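Tarnix Desktop Teardown Notes
README, revision 3
Maintained by Rutilio Ayala, Tarnow
18 comments — Share

# About these notes

The notes cover the opening and partial disassembly of one type of desktop tower, the kind that was used in offices for many years. They go together with the Tarnix image folder. I wrote them for people who label the images and need to know the correct name of a part, and also for people who want to repeat the same work on their own bench.

The folder holds 4000 still images in 125 sessions. Each session has one text file with the date, the state of the tower at the start and the state at the end. Please read the text file first. Many questions I receive by mail are answered there.

# State of the tower

In all sessions the tower lies on its side and the side panel is off. We do not remove the front cover. The processor is taken out before the session starts, and the lever of the socket stays up. If you repeat the work, do not touch the contacts inside the socket with fingers or with a cloth. They bend very easily and it is difficult to make them straight again.

The power cord must be disconnected before you open anything. After this, wait a little and press the power button one time.

# Names of parts

Please use these names in the labels and no others:

- `socket` — the place for the processor, together with its metal frame and lever. Do not make a separate label for the lever.
- `memory_slot` — one label for each slot, also when it is empty.
- `card` — any expansion card. In the first revision we had "graphics card" and "card", and people mixed them, so now there is only one name.
- `card_slot` — only slots without a card.
- `drive_cage` — the gray metal part. The drive bays belong to it.
- `cable_bundle` — data and power cables that go together. If one cable leaves the bundle and you can follow it to its end, label it as `cable`.
- `shroud` — the black plastic part near the cables.
- `psu` — the power supply, with its rating label and stickers included.

The blue plastic pieces are a known problem. Some are connectors, some are latches, and from above they look similar. When you are not sure, write `blue_part` and continue. I check these by myself later.

# Order of work

1. Free the cables that cross over the board. Note their places on paper.
2. Unplug the drives, first data and then power.
3. Remove the card. Open its holder at the back wall before you pull.
4. Remove the memory.
5. Take out the power supply last. It is heavy and it can fall on the board.

Screws go in a dish with the number of the step. Sandoval sells a magnetic dish that we like, but a cup for tea is also good.

# Known problems

The rating label on the power supply reflects light and cannot always be read. Do not type text that you only guess. The handwritten stickers are not transcribed at all.

In June the names of the sessions were changed. Old scripts that look for the prefix "Handholm" will find nothing, please replace it with "tarnix".
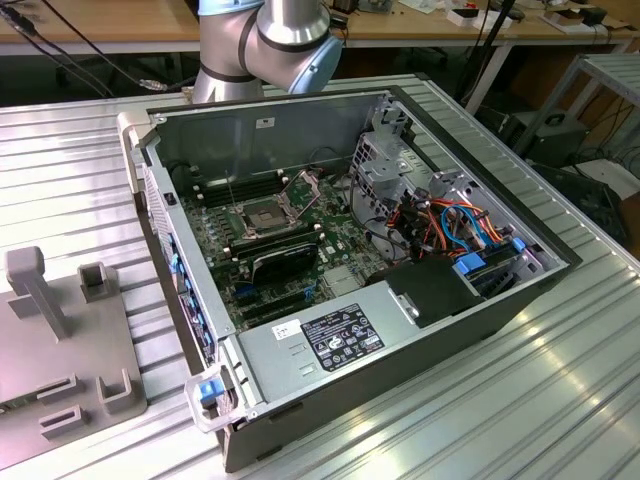 The socket is open and the colored cables run by the drive cage, both here and in the next one.
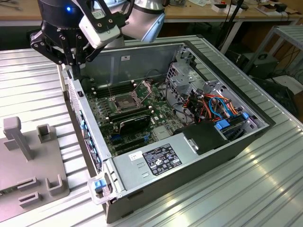 Photos: Tarnix image folder / Tarnow

# Corrections

If you find a wrong label, send the session name, the image name and the label you propose. One message with many corrections is better for me than many messages.

Related
- Tarnix label names, short list
- How to store loose memory modules
- Handholm to Tarnix: renamed sessions
- Cable bundles, questions and answers

Contact: Rutilio Ayala | © Tarnow | Back to top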